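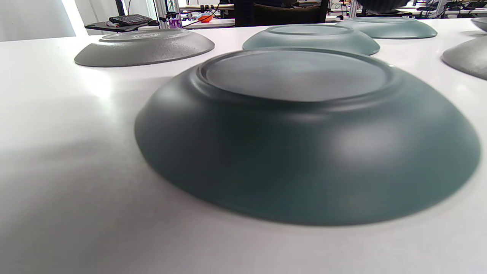

4.2 Comparison of finger pads on plates

The second task was chosen because plates are difficult for a two-finger gripper. A plate lying face down offers only the slope of its outer wall and the foot ring, and a plate lying face up offers a rim that is thin and sits close to the table. We wanted to know if the choice of finger pad matters more in one of these cases than in the other.

We compared two pads on the same hand-held gripper. The first is the flat Hotow pad, which we used also in Section 4.1. The second is the Kouris pad, which has a softer layer and a small lip at the tip. The camera, its mount and the recording software (Clulance) stayed the same for both pads. The operators were Seo-ah Oh and Natnael Tilahun, and each of them worked with both pads. The table top was 700 mm above the floor.

The plates were grey and blue-green, and they were put on a white table in a loose arrangement. We did not use a marked grid. In an earlier trial with a grid, the operators began to repeat the same hand movement for each position, and the recordings became too similar to one another. A white table has its own problem: the shadow of a plate can be stronger than the edge of the plate, especially when the camera is low. We kept this condition on purpose, as it is common in the rooms where we hope to use the method. 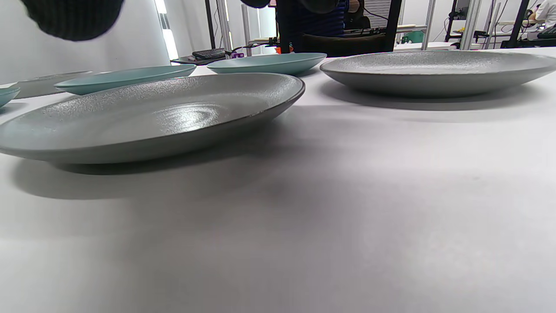

Aliki Raptis objected, when she read an early version of this section, that a human wrist corrects many errors of the gripper, and that a comparison of pads held by hand may say more about the operator than about the pad. We agree with this in part. An operator who feels that the plate begins to slide will turn the hand without thinking, and the pad then receives credit for a grasp that it did not really hold. For this reason we asked both operators to keep the wrist still for 3 seconds after lifting. If the plate moved visibly between the fingers during this time, the grasp was counted as a slip, even when the plate did not fall.

With plates face down, the two pads gave nearly the same result. The Hotow pad had 42 stable grasps and the Kouris pad had 43, and we do not consider this a difference. The foot ring is high enough for either pad to take hold of it, and most slips in this condition came from closing the fingers too early.

With plates face up, the pads behaved differently. The lip of the Kouris pad could go under the rim, but it also pushed the plate away if the approach was too flat. The operators learned to come in at a steeper angle, and this changed what the camera could see. At a steep angle the far edge of the table turns diagonally in the image and the held plate covers a large part of the view. Motion blur is also stronger at the moment of lifting — a point that matters for anyone who wants to estimate the pose of the plate from these images alone.
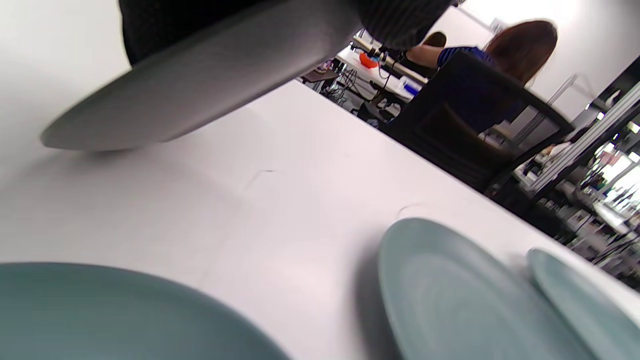
Figure 3. Grey plate held at an angle just above the table, with green plates resting nearby. View from the camera on the hand-held gripper.

We did not correct the blur before training. The frames with blur were kept together with the others, and the effect on the learned controller is reported in Section 5. The same comparison on the Flotus arm, where the wrist is fixed by the controller, is left for Section 4.3.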